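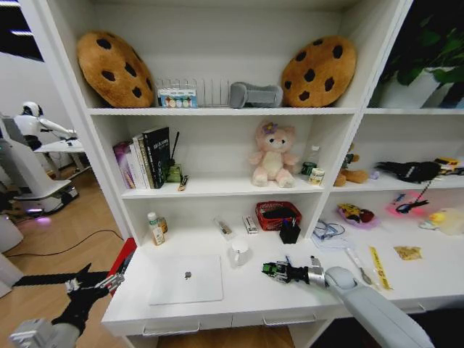 Step 4: Fixing the Kidley shelf unit to the wall

Okay, the bit I put off for a fortnight. Grab a mate if you can (mine was Efren Dizon, paid in sausage rolls).

1. Find your studs. Mine were 438 mm apart, so measure yours and ignore the leaflet.
2. Hold the bracket up, check it with a level and mark both holes in pencil.
3. Drill the pilots 38 mm deep. I wrap a bit of tape round the bit so I know when to stop!
4. Drive the screws in by hand for the last few turns.
5. Give the top a decent tug. Any wobble, back to 1.

Note: on plasterboard with no stud, use proper anchors. I like the Kevex ones, but whatever your hardware shop stocks in the right size is fine.

Caution: don't let the kids load it up before both brackets are on. Books go on the lower shelves, soft toys up top.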